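Drug war money, again

January 22, 2006

I spent part of December reading the county's annual report on its narcotics task force, all 2759 lines of it if you count the tables, and I've been meaning to write something down before I forget it.

The report covers Griltholm and the towns along the river down to Oltum. Most of it is arrests. Very little of it says what was seized or what happened to the people afterward.

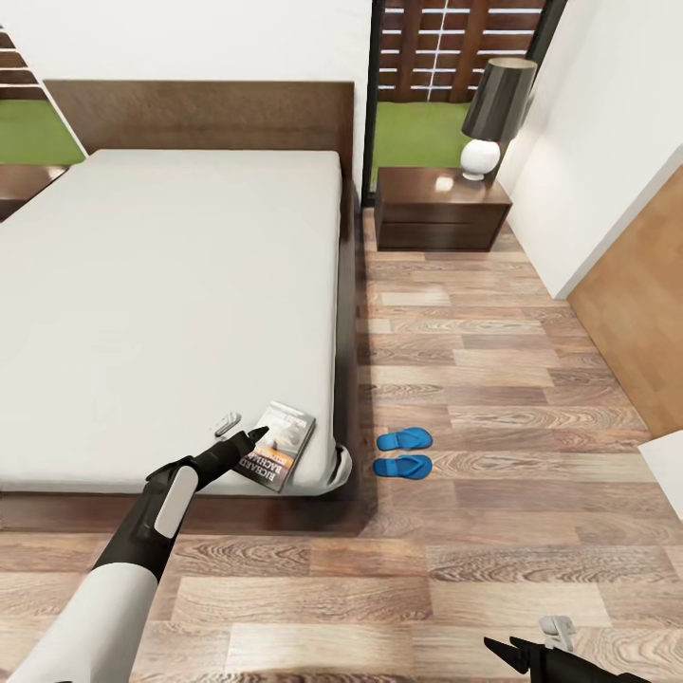 Gerasimos Karamanlidis, who used to be a public defender here, told me to skip the summary and go to the forfeiture section. He was right. The median cash seizure was under $500. That's rent money, or a used car. To get it back you have to file within 10 days and post a bond. 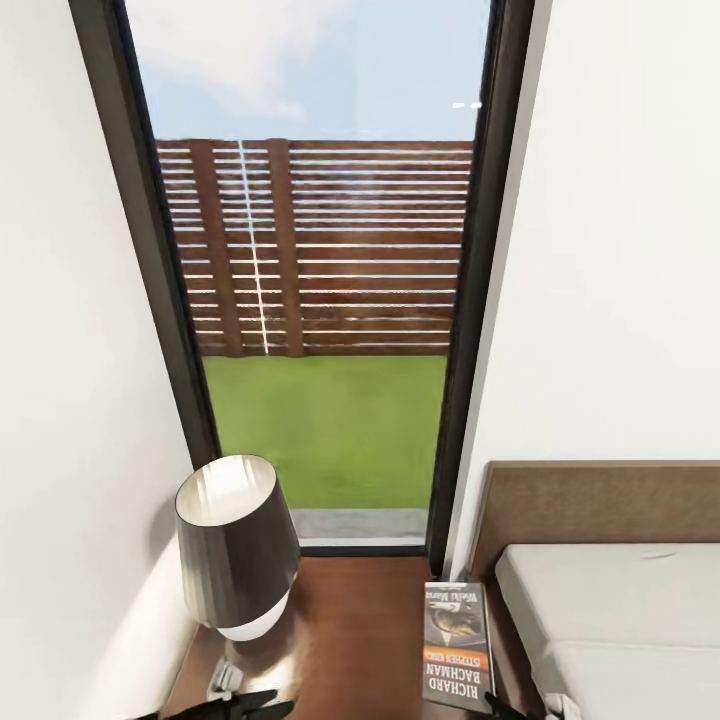

The sheriff's office says forfeiture hurts the big suppliers. Maybe it does somewhere. I found 2 cases in the whole report that looked like that, and one of them was handed to the state.
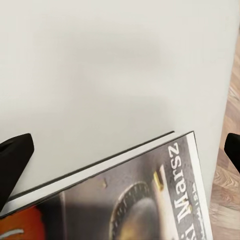
White panel and wood floor

Treatment gets one paragraph. The Jitia clinic has a waiting list, and the report mentions it only to say that funding is "under review." Nektarios Politis wrote to the paper about this last month and got one reply, from a man who thought he was asking for more patrols.
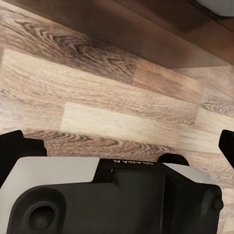
I don't think the deputies are crooks — the ones I've met work hard. But the department keeps most of what it takes, and the budget now counts on it. The county board votes on the Zacharopoulos proposal this spring, which would send that money to the general fund. I plan to go and speak if they let me.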